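Usside Folding Study: Frequently Asked Questions

Home | Method | Results | FAQ | Contact

What is this study about?
We test whether a two-arm policy for folding shirts improves when it is trained to flatten and fold as separate phases, with a learned switch between them. The baseline is a single policy trained on the same demonstrations with no phase labels. Both use the same network size and the same training budget.

How much data was used?
The training set has 308 teleoperated demonstrations. Another 34 were held out to tune the switch threshold and were never used for training. Demonstrations in which the operator dropped the garment and recovered were kept. Those in which the garment left the table were discarded.

What does the workspace look like?
Two arms share one front rail and face a white table with pale panels on three sides. Garments are handled on the table, and a basket of laundry sits in the far right corner. 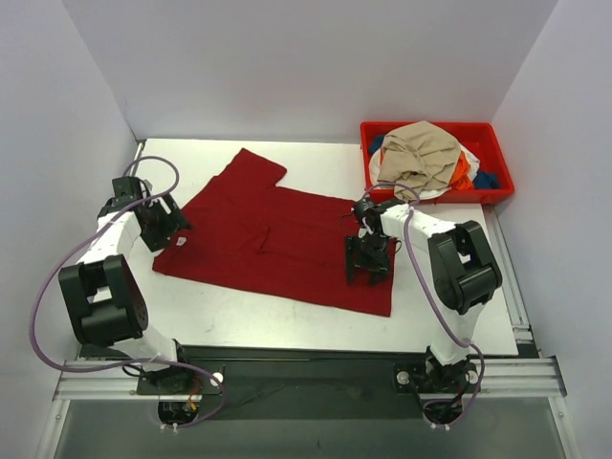
Page last modified: September, by O. Paredes

Why are the walls plain?
Early policies trained at the Gruneck site picked up on background clutter and failed when the bench was moved. Plain panels removed most of that effect. We have not tested the current policy without them, and we make no claim about how it would perform on an open table.

How is a trial scored?
A trial succeeds if the final outline fits inside the target rectangle and no sleeve extends past the fold line. Scoring is done from an overhead image by a person who does not know which policy was run. Partial folds count as failures.

What was the main result?
Over 234 trials per policy, the phased policy succeeded more often than the baseline. The gap was largest for shirts that started face down with one sleeve bunched. For shirts that started nearly flat we found no reliable difference. Full tables are on the Results page.

How long does the switch take to decide?
It runs at every control step and must agree with itself for 2 seconds before the phase changes. Shorter windows caused the arms to alternate between flattening and folding on thick fabric.

Does it work on trousers or towels?
Towels, yes, with a lower success rate. Trousers were not in the training set.

Can I get the data and code?
The Vesarside release contains the demonstrations and the scoring script. Training code is in the Hegazy repository, under the same license. Model weights are available on request from Lautaro Palma.

I get lower numbers than you report. What should I check?
Check the gripper calibration first. An offset in closing width makes the fingers pick up two layers at once, and the flattening phase does not recover from that.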